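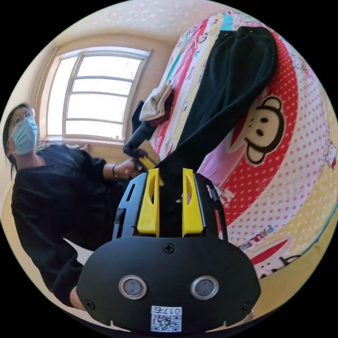

Darnlow Bedrooms and Closets Project
Progress report to the Nowakowski Fund
7/11/22
For: Godfrey Masanja
From: Hòa Trình

Hi Godfrey,

You asked for something a bit less stiff than the May report, so I've left the table of headings out and I'm writing it the way I'd tell it to you over the phone. Khôi has the receipts in a folder and will send them separately (he likes them in order and I don't want to be the one who messes that up).

Where we are

The first home in this round is finished, the second is nearly there, and we're in the middle of the third, which we've all been calling the front bedroom even though the household has a whole apartment behind it. Tuấn and I have done most of the hands-on work. Kayode joined us for the second home and has stayed on, and I'm very glad he did!

We've put in 139 hours so far, counting the home sessions and the follow-up visits but leaving out travel. That's more than I'd planned for this point. Most of the extra went into the second home, where the closet rod came down on our first morning with everything still hanging on it. We spent that day and most of the next one just getting the clothes up off the floor, shaken out and stacked where people could still walk around them. The rod is back up now, with proper brackets, and the family has been told how much weight to put on it. I wrote the number on a piece of tape and stuck it inside the door.

What we've been doing in the front bedroom

This one is my favorite room so far. There's a big window, a wildly cheerful curtain in pink, blue and green, and a gold ceiling light with a sort of flower molded into the middle of it, and the whole place feels like somebody once had a lovely time decorating it. Then life happened and the clothes took over. When I made my first visit the bed was the only clear surface, and it was only clear because it gets slept in.

So the bed became the worktable. I know we said in the application that we'd bring folding tables to every home, and we did bring them to the first one, where they were great. In a bedroom this size you'd be climbing over them. A made bed with the cover pulled tight is a good height if you don't mind leaning, it's wide enough to spread a coat on, and it has to be empty again by evening, so there's no leaving a pile for tomorrow. We've stuck with it and I'd like to write it into the method for the next round, if you're okay with that. The folding tables can go to whoever needs them for kitchens.

The order of work has settled down too. We take one drawer or one shelf at a time, put everything from it on the bed, and the person who owns the clothes says where each thing goes. Keep, mend, pass on, or "ask me later." I was nervous about that last one because I thought everything would end up in it, and in the first home it more or less did. What fixed it was a smaller bag. Once the bag is full, something has to come out before anything else goes in, and people turn out to be perfectly good at deciding when the bag is the one nagging them and I'm not.

A note on black clothes

You'll laugh, but this has eaten more time than any other single thing, so it goes in the report. This household wears a lot of black. Black tops, black pants, black things that could be either until you find the waistband. In a drawer they all look the same, and the owner had ended up buying the same long-sleeved top over and over because she could never find the one she had.

We tried sorting them in the evening under the ceiling light and it was hopeless. Navy went in with black, an inside-out sleeve looked like a scarf, and Tuấn folded one cardigan twice in the same session and was pretty pleased with both of them. We moved all the dark things to the daytime sessions and did them on the side of the bed nearer the window, and it got much easier right away. You can see the weave in daylight, and the pulled threads, and the spot near the hem you'd never find otherwise. 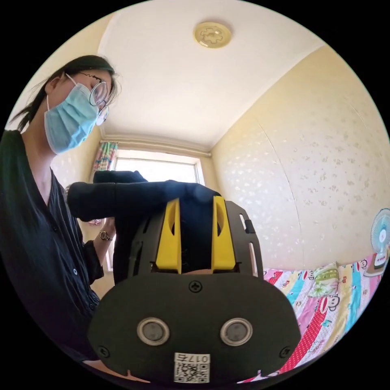
After that the sleeves were the slow part. Anything long-sleeved has to be turned right side out all the way to the cuff before it gets folded, otherwise the fold goes lumpy and it slides off the stack. I've asked everyone to do both sleeves first and then lay the body flat, smooth it from the middle outward, bring the sleeves in across the back and fold up from the hem. Kayode does it in thirds and I do it in halves. We argued about it for a good while and then measured the drawer, and thirds fits, so we're doing thirds in this home. Halves is still better for a deep shelf and I'll be saying so in the handout.

We stand the folded tops on edge, in a row, so you look down and see all of them. For black clothes we've added a little folded strip of cotton tape tucked in at the top — white for thin fabric, red for thick — and the owner came up with a third one herself, green, for "this is the nice one." I love that. It cost us next to nothing and it's the part she shows her sister when she visits.

What hasn't gone so well

Mending is behind. I'd pictured everyone sewing on buttons together at the end of each session with a cup of tea, and what really happens is that by the end of a session we're tired and the light's going. The mend bag from the first home sat in my hallway for weeks, and I felt bad every time I walked past it. Tuấn has taken it over now and is doing a bit at a time at his own place. The shirts are done. The zippers aren't, and two of them need a new slider that we haven't found in the right size.

The storage boxes were a disappointment as well. We ordered the fabric ones from Clondik on the strength of the picture, and they look nice, but the sides sag as soon as you take out the first few things and then the whole row tips over. I've written to them about a return and I'm waiting to hear. In the meantime we've gone back to plain cardboard dividers cut to fit, which Khôi makes on his kitchen table with a steel ruler and a lot of patience. They hold up fine. If a drawer gets changed around later, the family can cut new ones without calling us.

And I should own up about scheduling. I booked the second and third homes with an overlap, thinking the second would be down to follow-up visits by then. Then the closet rod came down and it wasn't. There were a few days when Kayode was finishing one bedroom while Tuấn and I were starting another, with one set of labels between us. We managed, but I won't do it like that again. The next home gets its first session after the previous one has had its last.

Money

The grant was $4,000 and we're inside it. The biggest costs have been the shelving and brackets, the folding tables, and the Etumix garment steamer, which I'd been doubtful about and now defend to anyone who'll listen. A crumpled coat takes up a silly amount of closet and a steamed one hangs flat. The Clondik boxes will come back to us as a refund if the return goes through. If it doesn't, I'd ask to move the cost over to the supplies line, where there's room for it.

I haven't spent anything from the transport line on the third home because we can all get there on the bus. Could that be used for a second steamer? I don't need an answer this week, but Kayode carries the one we have back and forth and it's awkward on a crowded bus, especially when somebody wants to sit down next to it.

What the families have told us

I'm going to keep this short because the proper interviews are still to come. The first household says the drawers are holding, apart from the sock drawer, which they describe as "back to normal." The second has asked whether we could do the hall closet. I said I'd ask you, so I'm asking! It isn't a bedroom, but that's where all the winter coats live and it's the same work. The owner of the front bedroom mostly wants to know when she can have the chair back, as it's been holding the pass-on pile since we began and she used to sit there to put her shoes on.

What's next

Two more sessions in the front bedroom, both in the daytime. The first is for the rest of the dark things and whatever's on the top shelf, which none of us has looked at properly yet because you need the step stool and the stool was at the other home. The second is for bedding, and for going through the "ask me later" bag one last time with the owner. After that there's a follow-up visit to see how the drawers are doing once they've been lived with and nobody's been by to straighten them.

I also owe you the handout. The folding pages are drafted and Khôi is drawing the steps, since my drawings of a shirt look like a road map. The page on dark clothes still needs writing. I'd like to get it down while we're in that room and can check things as we go, so please expect the full draft after the last session there and before we start anywhere new.

If you'd like to come by for one of the two sessions, tell me which and I'll check with the household first. Mornings are best, and please wear something you can bend over in.

Hòa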